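Section 4: Setting Up the Window Side of the Workroom

This section covers the furniture, blinds and lighting along the window wall. Do these steps after the floor has been marked out (Section 3) and before any panels or shelves are unpacked (Section 5). Two people can finish the window side in one morning. One person can do it alone, except for step 6 in 4.2.

4.1 Before you start

You will need:
Tape measure
Roll of floor tape
Soft cloth and a mild cleaner
Stepladder with rubber feet
Skerholm folding table, small size
Folding chairs, as many as the room plan shows
Box labels and a thick marker

Check the room plan posted inside the door. If the plan and this guide do not agree, follow the plan and let Kristine Marquez know so that the guide can be corrected.

Note: The Flatport building has two workrooms of the same shape. The window wall is on the right as you come in from the loading side. Measurements in this section are taken from that wall, not from the door.

4.2 Roller blinds

1. Start with the blind farthest from the door and work back.
2. Clear the sill. Nothing should stand on it while the blind is moving.
3. Pull the chain slowly with one hand and keep the other hand on the bottom bar until the blind is moving straight.
4. Lower each blind until it stops. Do not force it past the stop.
5. Look at both edges of the fabric. If one edge is riding up on the column, raise the blind halfway and lower it again.
6. If a blind still runs crooked, have a second person hold the stepladder while you check the bracket at the top. Push the end pin in until it clicks.
7. Hook the loose chain over its clip.

CAUTION: Never leave a chain hanging free. It can catch on the back of a folding chair and pull the bracket out of the wall.

The blinds may stay down all day when detail work is being done. Glare on light surfaces makes small marks hard to see, most of all in the late afternoon.

Cleaning: wipe the fabric with a dry cloth. For spots, use a damp cloth and let the blind hang fully down until it dries. Do not roll up a damp blind.

4.3 Ceiling lights

The lights are on two switches. The left switch runs the row nearest the door and the right switch runs the rest.

1. Turn on both switches.
2. Wait one minute. Older tubes take a little while to come up to full brightness.
3. Walk the length of the room and look for tubes that flicker or stay dark.
4. Write the location of any bad tube on the sheet by the switches. Maricel Mangubat orders replacements once a month.

CAUTION: Do not change tubes yourself. The fixtures are too high for the workroom stepladder.

4.4 Side table

The small table by the windows is for bottles and cleaning supplies only. Tools and paperwork go on the main bench.

1. Unfold the legs one pair at a time and slide each lock ring all the way down.
2. Set the table 800 mm from the window wall. This leaves room to reach the blind chains.
3. Press on each corner. If the table rocks, turn the foot on the short leg until it sits flat.
4. Put the bottles toward the back edge, labels facing out, caps closed.
5. Keep drinking water at one end and cleaners at the other, and leave a clear gap between them.

Note: The load limit for the small table is 50 lb. Do not use it to unpack boxes and do not sit on it.

4.5 Folding chairs

1. Hold the chair by the backrest and push the seat down until it stops.
2. Check that all four feet touch the floor.
3. Place the chair beside the table with its back clear of the blinds.
4. When the chair is not needed, fold it and hang it on the rack. Chairs leaned against the wall slide down and mark the paint.

CAUTION: Keep fingers away from the hinge under the seat when folding or unfolding.

Seat covers wear at the front edge first. A chair with a split cover can still be used, but tag it and tell Darius Buzatu. Replacement covers are part number 1207 in the Nasley catalog – order them in pairs, as they do not come singly.

4.6 Cardboard boxes

Boxes waiting to be unpacked or reused are kept next to the side table, on the side away from the chair.

1. Put the heaviest box on the floor with its widest side down.
2. Stack the others on top, larger ones first, with the labels facing the room.
3. Stop at waist height. Start a second stack if there are more.
4. Move flattened boxes to the recycling cage at the end of the shift.
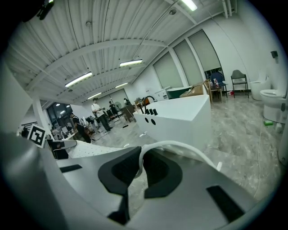
Window side with the blinds, folding chair, side table and boxes.

Note: Boxes with a Tolentino packing label have to be kept until the contents are checked in. All other boxes can be flattened as soon as they are empty.

4.7 Walkway

1. Measure 2000 mm out from the window wall at both ends of the room.
2. Run floor tape between the two points.
3. Keep all furniture and boxes on the window side of the tape.
4. Leave the floor below the wall dispenser clear so that people can walk up to it.

If the tape lifts at a corner, cut out the loose piece and lay a new one. Do not tape over the old piece – the edge will catch on shoes and cart wheels.

4.8 Problems and fixes

Blind will not go down: The chain is off its wheel. Raise the blind slightly by hand and feed the chain back on.
Blind drops by itself: The end pin is loose. Repeat step 6 in 4.2.
Table sags in the middle: It is overloaded, or a lock ring is up. Unload it and check the rings.
Chair will not fold: Something is stuck in the hinge. Turn the chair over and look before pushing harder.
Box stack leans: Take it down and restack it on a flat part of the floor.

For anything not listed, leave a note for Mylene Belmonte in the tray by the door. Spare chains, pins and lock rings are in the second drawer of the main bench. The drawer is restocked every April.

Continue with Section 5, Panels and Shelves.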